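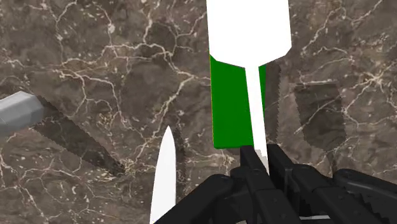 Recetario Wollport: datos de recetas domésticas

Versión 3

Contenido

El conjunto reúne 561 recetas transcritas de cuadernos familiares de Wollport y Wernlow. Cada receta ocupa una fila de recetas.csv. Los ingredientes van aparte, en ingredientes.csv, y se enlazan por el campo id_receta.

Campos de recetas.csv

id_receta: entero, sin ceros a la izquierda
titulo: tal como figura en el cuaderno, con su ortografía
cuaderno: código de 17 valores posibles (ver cuadernos.txt)
raciones: vacío si el original no lo indica
texto: pasos de elaboración, un solo párrafo
notas: añadidos al margen, tachaduras, manchas que impiden leer

Transcripción

Irja Räsänen y Joni Kettunen transcribieron los cuadernos a mano. Lempi Hirvonen revisó las medidas. «Taza» y «vaso» no se han convertido a gramos; quien necesite equivalencias puede usar medidas.csv, que solo cubre harina, azúcar, leche y mantequilla.

Problemas conocidos

Los cuadernos de la serie Pasinetti repiten varias recetas de masa con títulos distintos. No se han unificado. En la serie Väisänen faltan las temperaturas de horno; aparece «horno vivo» o «horno flojo». Algunas tildes se perdieron al exportar en marzo y siguen sin corregir en el campo notas.

Uso

Los archivos están en UTF-8, separados por punto y coma. Se permite copiar y modificar los datos citando el recetario. Para erratas, escribir a Merja Karppinen indicando id_receta y cuaderno.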